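Coats, Hooks and One Very Shiny Rack: the Tosuneck Moving-In Gallery

So we finally have the keys to the new place! Most of you know Tosuneck as the group that spent years squeezed into two rooms over the Peng bakery, where winter coats lived in a heap on the photocopier. I promised Mei-kuen Hsieh I'd put up a page about how the new floor is coming along, and she says I've been promising since December, so okay, okay. A few of these entries are still only words while I sort through everybody's folders (keep sending them!).

1. The old hooks

I wanted to start with the row of brass hooks from the Peng rooms. So-ying Cheung unscrewed them one evening and carried them over in a biscuit tin. They're going up by the kitchen door for aprons and tote bags, once somebody finds the right wall plugs.

2. The coat rack

My favorite thing in the whole place, and yes, I'm biased, I picked it out. It came from the secondhand shop on Jereo Street and cost us 84 dollars, which Chin-lung Mok thought was too much until he tried hanging his big parka on it.

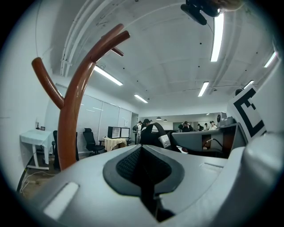
Look at that reddish-brown shine under the ceiling lights! I love how the branches curl, especially the one going off to the left with the rounded tip. The long gray counter is over on the right, and I'm hoping we can keep the rack near it so people can drop their coats before they sign in. Shu-fen Hsieh would like it by the window. We are still discussing this.

3. The ceiling

Not a thing you'd normally put in a gallery, but I keep looking up. After the low brown tiles at the old place, having white vaulted panels overhead feels like a holiday. Yee-man Su wants to hang paper lanterns for the spring party, and I've said yes as long as she's the one on the ladder.

4. Boxes, boxes, boxes

We labeled everything with the room and a number, and the system held up nicely until we ran out of labels and started writing on the tape. If you packed the box that just says "misc, important," please come and claim it! It's in room 11 behind the folding chairs.

5. Still to come

The Nomham shelves are on order, and the kitchen needs a kettle that switches itself off. I'll add more pictures when the shelves are up. Come by after 4 in the afternoon if you want to help unpack, and bring your own mug (ours are in one of the boxes).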